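Workshop notebook, March, 4:30 pm

Third go at the walnut ink, and I think we're finally getting somewhere! The Nutitz husks soaked overnight, then I simmered 300 g of them at 65 C for two hours (last time I let it boil and got that sad gray soup). Strained it twice through the old muslin. It went a lovely dark brown on the Wada paper, but it still feathers badly on anything cheap, so more gum arabic next time - maybe double.

Emiko Higuchi tried it with her wide nib and says it drags on the upstrokes. Fair. She wants it thinner, I want it darker, we'll probably fight about it until the jar is empty. Batch is labeled 338, top shelf, please don't use it for the Lulik cards yet!

Also need to order cloves, the last batch grew fur in a week. And whoever has the small funnel, I want it back.

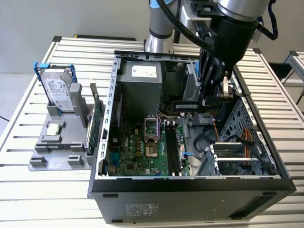

Memory stick just over the slots, tower on its side. CPU socket still empty.

Ramgate sample sheets are pinned up by the window to see how fast the brown fades. I'll check them when I'm back in. Remember to write down the vinegar amount this time.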